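Cellar Talk > Clubs, Tastings & Meetups > Splitting mixed cases for the Nolton tasting group

corkandfork
Started this in November, 14 replies

OK so quick question before I place the order. We do a group buy for the Nolton tasting group twice a year. This time it's the Skisaren whites plus whatever reds people vote for. Last time we split everything at my place and it took till midnight and two people went home with the wrong bottles. Want to do better.

Options as I see it
– everybody orders whole cases only, no splitting
– I split, people pick up at the tasting
– shop splits for us, costs extra

Thoughts? Need to tell Rupert Pichler at the shop by end of the month.

hillside_dee
Option 1 kills the group. Half of us can't take a whole case of anything. I have one closet and it's got a water heater in it.

oldvinesteve
Disagree with Dee, sorry. Whole cases is how we did it for years and the group was fine. Find a friend, share a case, sort it out yourselves. Why should one person do everyones packing.

hillside_dee
Because the group was six people back then Steve. And all of you had cellars.

marti_fan
What does the shop charge for splitting? If it's a couple bucks a head just pay it. My time is worth more than that.

corkandfork
200 flat for the whole order, doesn't matter how many ways. Rupert was nice about it but that's the number. Split across everybody it's not terrible. Not nothing either.

oldvinesteve
200 to put bottles in boxes. No.

pinotgrump
I'll come help split. Done it plenty. What you need:

1. A list, printed, big type. One line per person. Don't do it off your phone, phone dies, everyone stands there.

2. Boxes opened up and lined up before anybody touches a bottle. Names on the outside in marker, on two sides.

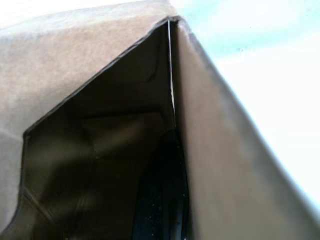

3. One wine at a time. All the Skisaren goes out, then all the Marti, then next. Do NOT fill one person's box start to finish. That's how the mixups happen.

4. Somebody who isn't packing checks against the list. Then tape.

5. Wine gets opened AFTER. Not during. I mean it.

Two hours tops if people listen.

hillside_dee
Number 5 is where it went wrong last time lol

corkandfork
It was one bottle

marti_fan
It was not one bottle

lwyss
Luzius Wyss here, joined in spring, so forgive me if this was covered. Is the Brurkine still on the list? I had it at the last dinner and would take four if there's room. Also I have a garage, heated, nothing in it but a bike. Happy to host the split.

corkandfork
Luzius YES please. Garage sounds perfect. Brurkine is on the list but only if we get enough votes, it's up against the Marti for the last red slot.

oldvinesteve
Voting Marti. The Brurkine is all oak. Tasted like a lumber yard.

lwyss
I did not find it oaky at all. We had it with lamb, maybe that helped. What vintage did you try?

oldvinesteve
No idea. The one with the green capsule. Wasn't for me.

pinotgrump
Green capsule is the basic one Steve. The one on the order is the reserve, different wine. Less wood if anything. You're voting against a bottle you haven't had.

oldvinesteve
Fine. Still Marti.

marti_fan
Marti obviously. See name.

hillside_dee
Brurkine for me. Can we get both if people order enough? What's the minimum

corkandfork
Minimum is one full case of each for the group price, so both is possible. We're at 794 total right now without the last red. Shipping goes free at a certain point, I have to ask Rupert where that is, I thought it was 300 per winery but maybe I have that wrong. Will check.

Page 2

corkandfork
Update. Free shipping is 300 per winery, I had it right. Skisaren clears it easy. Marti clears if marti_fan does what marti_fan always does. Brurkine is a little short, so if two more people take a couple bottles each we get both reds. Anyone?

hillside_dee
Put me down for two. The water heater will have to deal.

pinotgrump
Two for me. Not paying the shop for splitting, right? We agreed on the garage?

corkandfork
Garage. 4 pm, Luzius will PM the address to anyone on the list. Bring a marker and a tape gun if you own one. Boxes we have.

oldvinesteve
I'll take my whole case of Skisaren straight out of the car, thanks. Won't be in your way. And for the record I still think the splitting is a lot of fuss for a few bottles.

marti_fan
You're getting the group price because of the fuss Steve

oldvinesteve
Fair. I'll bring sandwiches.
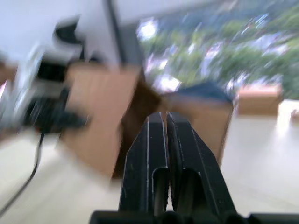
Posted by pinotgrump
Member, Nolton group
Edited once

Writeup for whoever runs the next one, since corkandfork asked me to do it and I'll forget by spring.

Garage worked. Enough floor to line up all the boxes and still walk between them. Ask Luzius again if he's willing.

List was right except one line, my fault, I copied Dee's Brurkine into Luzius's row. Caught at the check. So keep the check, even when people are tired and want to go.

Dividers – get more. We ran out and wrapped the last bottles in newspaper. Fine for a short drive, wouldn't do it for anything longer.

Collect money before, not at the door. We were nearly an hour on people hunting for exact change and one guy wanting to pay by check. Next time no payment no box.

Brurkine reserve got opened once the tape was on. Steve had a glass. Had a second one too.

oldvinesteve
Still oaky

lwyss
Garage is free in spring also. Please someone else bring the tape, mine is finished.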